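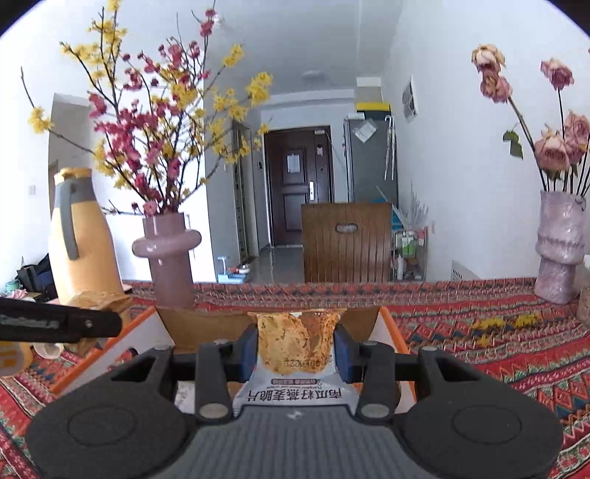 ## Lammers hand-held kit, trial review: where the money went

6/10/25
From: Conall Ó Dubhghaill, Donport
Re: Ternow grant, second progress report

You asked for fewer adjectives and more results. I will do my best.

The Lammers kit arrived complete, with a manual translated by somebody who admires the word "kindly." Setup took one afternoon. Lammers says twenty minutes, and I would like to meet the person they timed.

### Work done

We have logged 197 picks of the 2,000 promised in the proposal. I am aware of how that looks. Most of the early sessions went into learning how hard to squeeze, a skill I had wrongly assumed I already owned.

Snack packets are the current task. The pumpkin seed and oat crisps (南瓜籽燕麦脆片) get held upright between the two fingers, with the blue jaw pads on either side, and are then moved in or out of a cardboard box. A packet of crisps is a good test item: slippery, full of air, and quick to report rough handling by turning into crumbs. The box stays on a dining table with the flowers left where they are, as the proposal called for ordinary homes and people do insist on owning vases.

### The kit itself

- **Grip:** Good on bags and pouches. Poor on anything flat, including its own warranty card.
- **Jaw pads:** One set replaced so far. The spares come in a pouch that the gripper cannot open.
- **Weight:** Fine for 9 minutes, after which the wrist begins to file complaints.
- **Support:** Lammers answered two emails out of three. The third concerned the invoice.

We also asked Gerkmont for a loan unit to compare. They sent a brochure. It is a handsome brochure.

### Money

Spending is on plan apart from the snack line, which is over. Receipts are attached. Packets that fail the crumb check are written off, and I would rather not itemize how.

### Before the end of June

1. Finish the packet set and start on cups.
2. Run sessions in 9 more homes, all agreed in writing.
3. Get a price from Lammers for a second kit, with the wrist strap included this time.

I recommend keeping the kit for the full term. Please confirm whether the second one can come out of the travel budget, as I have so far traveled to Gerkmont's parking lot and back.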